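How to set up a desk organiser for household papers and manuals

Updated 2/4/18

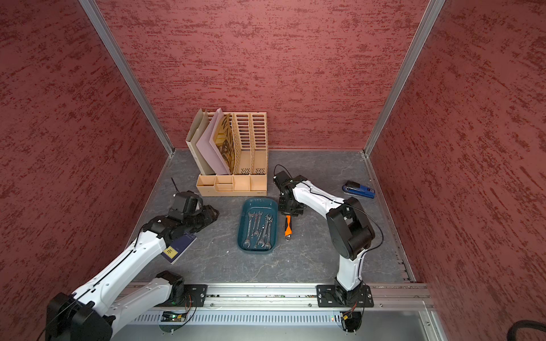
Most paper in a house goes missing on its way to being filed. It comes in, gets put down on the nearest flat surface and then has something else put on top of it. An upright desk organiser deals with this because every sheet has to stand up, and standing paper is easy to see and easy to pull out. The plastic kind with tall file bays at the back and a low row of open compartments along the front is the most useful for a small desk. Leave a couple of bays empty when you first set it up, as on the right of this one, and keep the folders together at the other end. Tools and other heavy bits do better in a tray of their own, like the teal one with the wrenches in it, than in the organiser.

The whole job takes an evening if your papers are in one place, and a weekend if they are not. I did mine on the desk in the back room at Gisstead, where I also mend bicycles, so some of what follows is about keeping paper and tools on the same surface.

What you need

An upright organiser with at least three bays
Card folders, A4, in different colours
A soft pencil and some plain labels
A shallow tray with a rim
A bag for recycling and a second bag for shredding
A damp cloth

Step 1. Clear the desk

Take everything off. Wipe the surface and let it dry before any paper goes back. Wipe the organiser too, including the slots, where dust collects. A dry paintbrush gets into the narrow ones.

Step 2. Sort the paper into piles

Use the floor or a bed. Make four piles and no more:

Papers you will need this month
Papers you must keep
Manuals and magazines
Everything else

Do not read things as you go. Look at the heading and the date, then put the sheet down on a pile. Letters that need an answer go in the first pile whatever the date on them. When you have finished, go through "everything else" and split it between the two bags. If it has an account number or a signature on it, it is for shredding.

The "must keep" pile is usually larger than people expect. Mine came to 300 sheets, and a good part of it did not belong on a desk at all. House papers, insurance and anything to do with pensions went into a box file in the wardrobe. A desk organiser is for papers you handle often.

Step 3. Put loose sheets into folders

Loose sheets will not stand up in a file bay. They bend in the middle and slide down behind each other, and you are back where you started. Put them in folders first, one subject to a folder, with the open side facing up.

Do not overfill. My own limit is 80 sheets of ordinary paper in a plain card folder, and past that I start a second one. A folder that is too full spreads at the top and takes up room meant for its neighbour.

Write the label in pencil. Subjects change, and rubbing out is quicker than peeling off. Oona Toivonen, who shares the desk with me, goes by colour alone and never labels hers. This works as long as you have only a few folders and the same person always puts them back.

Step 4. Fill the bays from one side

Start at the left if you are right-handed, or the right if you are left-handed, so that the empty bays are nearest your writing hand. You will use them most, for things that have just come in.

Put the soft folders in first and then something stiffer against the divider. A workshop manual or a thick magazine is good for this. Folders lean, and there is no harm in that, but a stiff cover at the end stops them slumping. If they lean so far that the corners start to curl, either add another folder or move the lot to a narrower bay.

Taller items belong at the outside. If a tall folder stands in front of a short one you will forget the short one is there.

Step 5. Use the front compartments sparingly

The low row at the front fills up with rubbish faster than any drawer. Decide what goes in each section and stick to it. Suggestions:

Pens and one pencil
Stamps and labels
Paper clips, in the smallest section
Keys or a memory stick

If one section is divided by an extra partition, keep that for the smallest items. Leave one section with nothing in it for a week and see what you find yourself reaching for.

Step 6. Give the tools a separate place

If you do small repairs at the same desk, keep the tools for the current job in a tray with a raised rim. Lay spanners lengthwise, with the long ones to one side — they are easier to pick up like that and the short ones do not get lost underneath. Wipe oil off before they go in. Oil travels from tool to hand to paper very quickly, and it does not come out of a folder.

Set the tray in front of the organiser while you work and lift the whole thing away afterwards.

Keeping it going

Empty the incoming bay once a week. Each item is answered, put in a folder or thrown out. Go through all the folders once a year. I do it in July, when there is less post.

If you run out of room, thin out the magazines before you buy a second organiser.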